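Support > Handheld Kits > Stekby Pair > Set-up Guide > 4. First Session

4. Your first session with the Stekby Pair

By now you have unpacked both grippers, charged them, and found the hex key that was under the foam the whole time. Section 4 takes you from two charged grippers to one usable recording. Allow up to 19 minutes. Repeat sessions go faster.

If your kit came from the Flulldale warehouse before October, the harness has the older buckle. It works the same way and pinches a little more.

4.1 Putting on the harness

1. Loosen both shoulder straps all the way. They ship tight.
2. Put the harness on over a T-shirt or a thin sweater. Bulky hoods push the pads outward and you will spend the session shrugging.
3. Tighten the left strap, then the right, until the pads lie flat.
4. Raise both arms to shoulder height. If the pads ride up to your ears, go back to step 1.

4.2 Waking the grippers

1. Hold one gripper in each hand with the fingers pointing away from you.
2. Press and hold the power key on the left gripper until it buzzes. Do the same on the right.
3. Squeeze each gripper fully closed, then let it open fully. Do this 7 times per hand. The software is learning how far your fingers travel, and it is a slow student.
4. Open Botisness on your computer and check that both grippers are listed as Ready. If one says Waiting, squeeze it again. If it still says Waiting, turn it off, count to 7, and start over from step 2.

CAUTION: Keep hair, lanyards and curious fingers out of the gripper jaws. The squeeze is only as strong as your hand, but that is strong enough to be annoying.

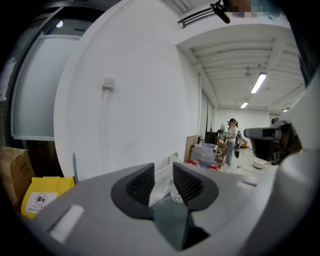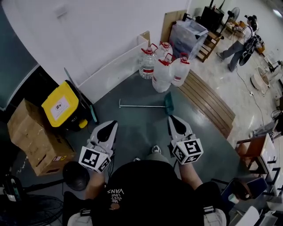
Marker cubes are how Botisness works out where each gripper is and which way it is facing. One is fitted beneath each gripper, with the square black-and-white codes turned outward, and both need to stay in place for the whole recording. Holding the pair out in front of you over the floor, fingers forward, is a good resting position between tasks: both cubes are in view from above and your elbows get a break. Wipe the codes with a dry cloth before each session. Do not peel them off to see what is underneath. It is a plain cube.

4.3 Choosing a first object

Start with something light that you would not mind dropping. A plastic bottle is ideal. A full mug of coffee is a popular second choice and we have had the support tickets.

1. Stand the bottle on a steady surface at waist height.
2. In Botisness, choose New Task and give it a name you will recognize next week. "Test" is taken, by you, many times over.
3. Press Record and wait for the tone.
4. Bring one gripper in so that the bottle neck sits between the fingers. Close slowly.
5. Lift, move the bottle a hand's width to one side, set it down, open the fingers.
6. Return to the resting position and press Stop.

NOTE: Move at the speed you would use if a toddler were asleep nearby. Fast recordings are kept but marked Poor, and Botisness will not be gentle about it.

4.4 Checking the recording

Open the task and play it back. You are looking for a green bar along the whole timeline. A yellow stretch means one cube was hidden for a moment, usually behind your own forearm. A red stretch means both were, and the recording should be done again.

One recording will not teach a robot arm anything worth knowing. The Mfaume starter library, included with the kit, holds 2,038 recordings of ordinary household tasks, and you can add your own to it once they pass the check.

CAUTION: Look where you are walking. During a recording your eyes are on your hands, and cables, chair legs and mop handles do not move out of the way. Clear a path first, or pick a task that lets you stand still.

4.5 Packing up

1. Turn off the right gripper first, then the left. Doing it the other way around is harmless but sets off a warning message we keep meaning to remove.
2. Place both grippers in the case with the fingers open.
3. Hang the harness up. Folded straps remember the fold.

Guide text revised Mar 15, 2023. Continue to Section 5, Two-Handed Tasks.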